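# How a Shopping Basket Works

A shopping basket looks like a very simple thing. It is a box with no lid and a handle to hold. But a lot of thinking goes into it, and into the shelf you fill it from.

Start with a bag of chips. It is big, but it weighs very little, and a good part of what is inside is gas. The gas is mostly nitrogen. It keeps the chips from going stale, and it makes a cushion so they don't get crushed. Squeeze a bag hard and the cushion can't do its job. Hold it gently, near the top, and the chips stay whole.
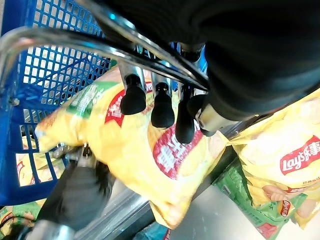 Heavy things are different. A bottle of soda can weigh more than 11 bags of chips. If you put the chips in first and the soda on top, you will get crumbs. So the rule for packing a basket is easy to remember: heavy things on the bottom, light things on the top.

Now look at the sides of a basket the next time you are in a store. Many are made of mesh, with rows of small square holes. The holes save plastic, so the basket is lighter to carry. They let you see what you have picked. If something leaks, the liquid can run out and you will notice it.

The rim is thicker than the mesh. It has to be, as the handles pull on it when the basket is full.

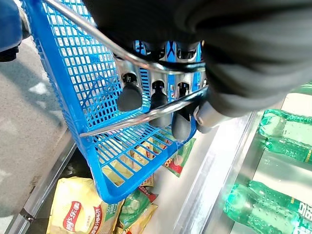
Handles come in pairs on a lot of baskets. When you bring them together, the weight hangs evenly below your hand. When you let them fall to the sides, the top is open and you can reach in. Empty baskets fit inside each other too – a tall stack takes up hardly more floor than one.

Thư Đinh runs a small store called Korkden. She owns 160 baskets, and last August she counted them and found only 152. "They go home with people by mistake," she says. "Most come back."

Her shelves have rules as well. Snacks are kept with snacks and drinks with drinks, so shoppers know where to look. A raised edge along the front of a shelf can stop things from sliding off.

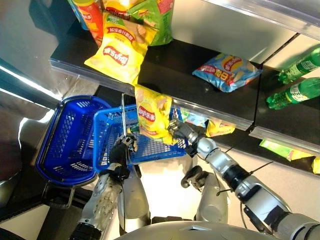
Try this at home. Find a box, a full water bottle, a loaf of bread and a bag of chips. Pack the box two different ways, then carry it across the room each time. Check the bread when you put the box down.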